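Gripping thin-walled cups: workshop tips for a hand-held two-finger tool

Paper cups are cheap, light and easy to spoil, so they make a good first test for a home-built gripper. These notes cover setting up a two-finger hand tool in a shared workshop, from pad fitting to wiring. They assume the finger drive already works and that the tool has been through a bench test with something rigid, such as a wooden block.

Pad faces

Cut the pads tall and keep the faces flat. A narrow pad puts the load on a short length of wall and leaves a crease. Wipe both faces with a damp cloth before a session and let them dry. Dust from a shared bench halves the useful friction on coated paper, and the usual response is to raise the closing force, which only moves the fault somewhere else.

Check that the faces are parallel at the opening width of the cup, not when fully closed. Most printed finger joints have a little play, and a pair that meets squarely at zero can splay when open. A strip of card laid against each face will show the error. Shim behind the pad and leave the joint alone.

Where to hold the cup

Use the stiffest part. On most paper cups that is the rolled edge at the mouth or the folded edge round the base. The plain wall midway between the two will give under very little load. Ribbed cups are more forgiving in the middle, but the ribs can catch on a pad edge and turn the cup as the fingers open.

For a cup held by the base edge, bring the pads in from either side on a line through the centre of the disc. If the line is high or low, the cup rolls out of the grip. 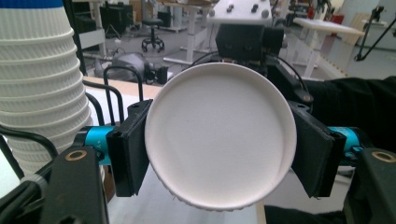
Paper cup gripped at the rim, one pad to each side.

Setting the closing force

Start with the drive at its lowest setting and raise it one step at a time. At each step, hold the cup still for a slow count of 11, then tilt the tool to each side. Stop at the first setting where the cup stays put, and add one step for margin. Write the figure on tape and stick it to the handle.

Repeat with a fresh cup. A cup that has been squeezed several times has a softer edge and will give a false reading. Keep used ones apart for practice runs.

If the drive takes position commands only, set a stop in the controller instead. On our build, which uses a Rekar driver board, the stop for a standard cup is 553 and for a small one 131. These are raw counts and will differ on any other tool. Reset them after changing pads.

Separating cups from a stack

Nested cups hold together by friction and by the slight vacuum between the walls. Twist each cup a quarter turn by hand and reseat it lightly before the session. Do not try to pull a cup from a tight stack with the gripper. Keep the stack upright and within reach, but outside the swing of the fingers.

Cables

Leave a loop at every moving joint, long enough for full opening with no tension at the plug. Tie the bundle to the frame, never to a finger. Ties should be snug but still able to slide when pushed with a thumbnail. Trim the tails flush, as a cut tail will scratch the wrist.

Open and close the fingers through full travel with the power off and watch each loop. Any loop that touches a pad needs moving.

After the session

Back the fingers off to half open. Check the screws at both joints and mark them with a dab of paint so that movement shows. Log pad changes and closing settings in the bench book under the tool number (ours is 2466).

Related tips
Greltix pad sheet: cutting without a ragged edge
Cleder clamps on a shared bench
Printed finger joints: taking up play
Storing small drives between projects

Contact | Wong Workshop Notes | Copyright 2026 | Back to top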